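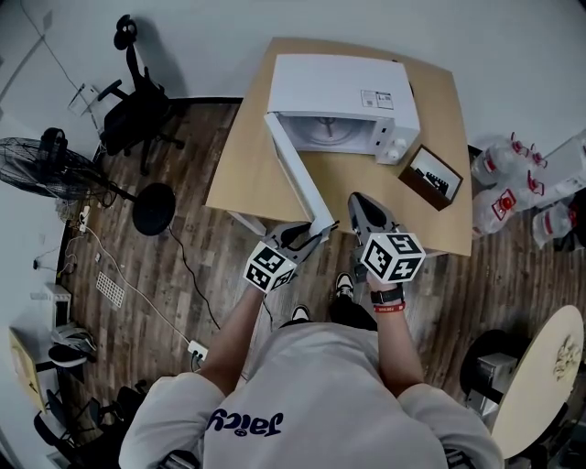

Person in a light grey sweatshirt, seen from above

Rivari album

A Rivari album is a type of home-made scrapbook in which the pages are held together by folded paper hinges instead of rings, posts or a sewn spine. The name is used both for the finished book and for the method of making it. Albums of this kind are mostly used for family photographs, travel souvenirs and short handwritten notes. They are also known as hinge books or, in Belgium, as Dierckx albums, after the bookbinder Willy Dierckx, who drew up the first printed instructions.

Name

The word Rivari was the trade name of a hinge paper sold in flat packs by the stationery firm Geerts. The paper was made for repairing atlases and music scores. Scrapbook makers took it up for their own use, and the name passed from the paper to the album. Geerts did not object to this and later printed the words "for Rivari albums" on the packs. The spelling Rivarri is found in some older club newsletters and is a mistake.

History

Before the method was written down, most home albums were bought ready made, with card leaves laced between two covers. These had a fixed number of leaves, and the spine did not widen as photographs and tickets were glued in. A full album would no longer close flat. Many owners cut out every second leaf to make room, a habit known as gutting, which is still recommended for cheap bound notebooks.

Dierckx ran evening classes in bookbinding and was often asked to rebuild albums that had burst in this way. His answer was a hinge with a flat gap between each pair of pages, the gap being as deep as the material expected on them. He set out the steps in a stapled booklet, The Album That Grows, printed in an edition of 2000 copies. A second edition of 3000 copies followed in June of the next year, with larger diagrams and a corrected table of gap widths. The table in the first edition had two columns the wrong way round, and copies are often found with the headings swapped in pencil.

The method spread through craft clubs and by post. The supplier Jisow began to sell ready-scored hinge strips, which removed the slowest part of the work, and its catalogue for many years gave more space to the strips than to decorative papers. Interest fell when pocket albums with clear plastic sleeves became common. It rose again once instructions were shared online, where the album is often shown with heavy decoration that the early makers did not use.

Construction

The basic album has a front board, a back board and a loose spine piece, all cut from thick greyboard and covered in paper or book cloth. Inside the spine is a single sheet of strong paper folded into a row of upright fins. Each fin is glued to itself so that it stands out stiffly, and a page is then fixed to it. The flat space between one fin and the next is the gap.

Gaps are chosen before any folding is done. A gap of three millimetres will take flat photographs and a journalling card. Six millimetres is usual for pages with tags, small envelopes or folded maps. Wider gaps are possible, but the pages tend to sag at the outer edge when the book is stood upright.

Pages are normally made from two sheets of cardstock glued along three sides and slipped over the fin. The open side can be left at the top to form a pocket. The grain of the fin sheet should run parallel to the spine, as paper folded against the grain cracks along the crease. Wet glue is preferred for the fins and double-sided tape for the pages - tape alone on the fins is a common cause of failure.

The longest album described by Dierckx had 40 pages. He advised against going further and suggested starting a second volume.

Layouts

There is no fixed style of page. Early albums were plain, with one large photograph on the right-hand page and writing on the left. Later makers treated the two facing pages as one layout, which works well in this format since the pages open almost flat.

An "about me" section at the front is traditional in some clubs. It usually holds a portrait, a list of likes and dislikes and a sample of the maker's ordinary handwriting. Some people update it every year with a small card added to the pocket, so that the earlier cards remain behind it.

Titles are cut from patterned paper, stamped or written by hand. Bulky items such as buttons and metal charms are kept to the outer two thirds of the page, away from the hinge.

Variants

The Rirkik is a smaller form in which the fin sheet is replaced by an envelope for each page, the flaps being glued one to another to make the spine. It is quick to make and often used for teaching children, but the gap cannot be changed.

The double Rivari has two sets of fins, one on each inside cover, with the pages meeting in the middle like a pair of doors. It needs wider tables to read comfortably. A version with a removable fin sheet, tied in with waxed thread, is favoured by people who expect to add pages later.

Care and storage

Albums are best kept upright and lightly supported on both sides. Laying them in a stack presses the fins over and the creases do not fully recover. Acid-free card and glue are advised where original photographs are used, and copies are a better choice for pages that will be handled often.

Loose fins can be reglued by working a thin line of adhesive into the fold with a strip of card, then closing the book on sheets of baking paper until dry.

Further reading

Dierckx, Willy. The Album That Grows. Second edition, 112 pages, with diagrams.
Jisow. Notes on Scored Hinge Strips. Leaflet supplied with the strips.

This article was last edited on 25 December 2023.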